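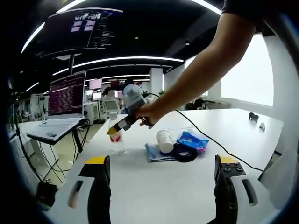 The Prundcombe Bench Cushion

Made to measure, from £24 for a stool top

I started making these because my own kitchen bench was killing me. It's a lovely old chapel pew, dated 1923 on a little plate at the end, and whoever designed it clearly didn't want anyone nodding off. I bought two cushions for it from a big shop and they went flat as pancakes before the winter was out (and slid about like anything whenever somebody sat down). So I got my mum's old machine out, made one that fitted, then made one for my neighbour, and here we are with a workshop and a kettle and far too much fabric.

The Prundcombe is still the one I sell most of. It's a firm, boxy cushion for benches, pews, window seats and settles, cut to the size you give me, with a cover that comes off for washing. It isn't a squashy sofa cushion and if that's what you're after you'll be disappointed! Think more of a good train seat, from when train seats were good.

What's inside

There are two fillings. Most people go for the wool, which is carded fleece packed into a cotton inner and stitched through by hand so it doesn't wander off into the corners. It feels a bit hard for the first fortnight and then it settles down to your shape and stays there. You'll lose a little height as it beds in, so I overfill every one before it leaves me.

The other one is natural latex, which is springier and heavier and keeps its square edges. Thảo Diệp, who runs the café at the bottom of our hill, has had latex ones on her window seats for years and people sit on those all day long with laptops. If it's for somewhere busy, I'd go for that.

Covers

The cover fabrics at the moment are:

Stedeo - a heavy cotton twill in moss, brick, navy or oatmeal. Washes at 30 and comes up softer each time.
Sjöberg stripe - a narrow woven stripe in blue and cream or rust and cream. It's a linen mix, so it creases, and I rather like that.
Rirkulus - a thick wool cloth with a fleck in it, grey or mustard. Dry clean or sponge only, please. I've had one back the size of a place mat.

You can send me your own fabric too. I need it washed and ironed before it gets here, and please ring me first if it's velvet, as velvet and I have a complicated history.

Every cover has a zip along the back edge and piping top and bottom. Piping can match or contrast, it's the same price either way. Ties are £6 a pair and I'd have them on anything with spindles or a slatted back. For a solid pew I use a strip of grippy rug underlay instead, and I'll pop that in the parcel for nothing if you ask.

Measuring up

Measure the seat in three places across the front, the middle and the back, and send me all three numbers even if they look the same to you. Old benches are hardly ever square. If yours goes round a bay window, make a paper template - newspaper and parcel tape is fine - and write TOP on the side facing up. Please do write TOP. I've made one beautiful mirror-image window seat and it's now the dog's.

The standard depth is 5 cm for wool and 6 cm for latex. I can go thicker, but try sitting on a folded blanket of that height at your table before you decide, otherwise you can end up with your knees wedged underneath.

Prices

Stool top, up to 35 cm across: £24
Bench cushion, up to 120 cm long: £95 wool, £118 latex
Bench cushion, up to 180 cm long: £139 wool, £172 latex
Shaped window seats: send me the template and I'll give you a price
Spare cover only: half the price of the wool cushion

The biggest order I've done was for a village hall, 369 cm of seating down one wall in three pieces, and it nearly finished off the car's suspension. So yes, I do long runs, but they'll come in sections with a seam where you want it.

How long it takes

Four weeks usually, six in the run-up to Christmas. If you want it for December, get your measurements to me by the end of October. Marcela Ševčík does the cutting and I do the sewing and stuffing, so when one of us has a cold everything slows down a bit. I'll email you when it's on the table and again when it's in the post.

Postage is £7 for anything under 120 cm and £14 above that. You're very welcome to collect, any afternoon after two, and bring the bench if it'll fit through the door.

Looking after it

Turn it over when you think of it. Wool likes an airing on a dry day, so hang the inner over the line for an hour or so with the cover off. Don't put the inner in the machine, whatever it is. Crumbs live in the piping and the thin nozzle on the hoover gets them out.

If the wool one has gone a bit thin after a few years, send it back and I'll top it up for £15 plus postage. Socorro Bedoya has just had hers done for the second time and it's gone back to her looking very plump indeed.

To order, use the form below or ring the workshop and leave a message. Fabric samples are free, up to four at a time.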